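Comparer les pinces avant de choisir le bras : la méthode du laboratoire Urudberg

Depuis le mois de juillet, l'équipe de préhension du laboratoire Urudberg conduit une campagne d'essais comparatifs portant sur des pinces à deux doigts destinées à la manipulation d'objets courants. Zinhle Coetzee, responsable de la campagne, et Lech Kurek, ingénieur chargé des contrôleurs, ont accepté d'en exposer le déroulement et les premiers enseignements.

Le choix de commencer par l'outil tenu à la main, avant tout montage sur un bras, a été arrêté dès la rédaction du protocole. « Un bras introduit ses propres erreurs, explique Zinhle Coetzee. Lorsque l'opérateur porte lui-même la pince, nous observons d'abord la géométrie des doigts, leur ouverture et la manière dont ils abordent l'objet. Le reste vient ensuite. »

Huit configurations de doigts ont été retenues. Chacune est soumise à une série identique de prises, sur une table commune à toutes les séances. L'ensemble représente à ce jour plus de 3 000 prises enregistrées, dont 800 ont été reprises à la suite d'une modification des patins. Mme Coetzee tient à cette précision : « Les 800 reprises figurent dans le rapport au même titre que les autres. Un essai écarté sans mention fausse la comparaison. »
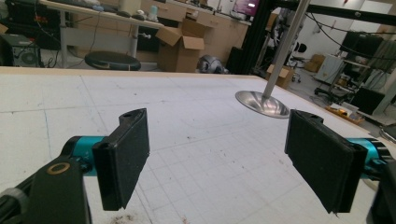 Les deux doigts de la pince, en position ouverte, au-dessus de la table d'essai quadrillée.

La forme des patins constitue, selon Lech Kurek, le principal point de divergence entre les modèles. Les patins plats et rectangulaires offrent une surface de contact étendue, appréciable sur les emballages et les boîtes. Ils se révèlent moins commodes pour les pièces fines posées à plat. « Avec une tige ou un manche, l'orientation du poignet compte davantage que la force de serrage, indique-t-il. Nos opérateurs l'ont compris assez vite, le contrôleur beaucoup moins. »

Deux contrôleurs sont en concurrence. Le premier, Broltik, règle l'ouverture par consigne de position ; le second, Bumau, ajuste l'effort en cours de fermeture. M. Kurek se garde de désigner un vainqueur. Broltik lui paraît plus régulier sur les objets rigides, tandis que Bumau ménage mieux les contenants souples – au prix d'un réglage plus long en début de séance. Les écarts constatés sur les objets réfléchissants feront l'objet d'un examen séparé, car ils relèvent également de la caméra et de son exposition.

Interrogée sur l'état de la table, que certains visiteurs souhaiteraient voir irréprochable, Mme Coetzee répond que le protocole n'impose pas de fond uniforme. « Les ateliers auxquels nous nous adressons ne travaillent pas sur un plan immaculé. Nous demandons que le quadrillage reste lisible, pour le repérage. »

La phase suivante prévoit le montage de trois configurations sur le bras Lapointe, avec les mêmes objets et les mêmes consignes. La liste n'en est pas encore arrêtée. M. Kurek souhaite y maintenir au moins un modèle à patins plats, à titre de référence. Les fiches d'essai seront communiquées aux partenaires du laboratoire après relecture.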